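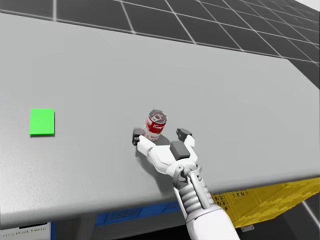

The can, the green pad and the open gripper in the simulator.

Writing a reward for pushing a can to a pad

Updated Feb 7, 2025

This page covers the reward and the success check for the push task in Kastska. It assumes you have the table world loading and the arm answering to joint commands. If not, do the setup page first.

The task is simple to say: slide the can across the table until it is over the green pad. The gripper stays open the whole time. Grasping is on a separate page.

1. Read the poses

Ask the simulator for three positions at every control step: the can, the pad and the palm. Use world coordinates for all of them. Mixing the arm's base frame with the world frame is the most common mistake, and it gives you a reward that looks fine until you move the base.

Drop the height value before you compute any distance. The can's origin is at its middle and the pad's is at its top face, so a full 3D distance never reaches zero.

2. Write the two distance terms

reach = -dist(palm, can)
push = -dist(can, pad)
reward = reach + 2 * push

The reach term gets the hand to the can early in training. The push term has to weigh more, or the policy will park beside the can and stay there. We started with equal weights and got exactly that.

3. Add the tip penalty

A can that is pushed too high will fall over, and a can on its side rolls. Take the can's up axis and compare it with the world's up axis. If the angle is over 11 degrees, subtract a fixed penalty and end the episode.

4. Check for success

Success means the can's center is inside the pad's edges and its speed is near zero. Test both. Without the speed test, a can that slides straight across the pad counts as a win.

Hold the condition for 50 control steps before you report it.

5. Run it by hand first

Before training, drive the arm with the keyboard and print each term. Push the can toward the pad and watch that push climbs. Back the palm away and watch that reach drops. If either one moves the wrong way, check the sign.

With these settings our last policy passed 89 percent of test episodes. Most of the failures were cans that tipped near the start, when the fingertip pad hit them too fast. Lowering the joint speed limit helps.

Questions about the reward code go to Leandro Bustos. The next page covers moving the pad to a random spot at each reset.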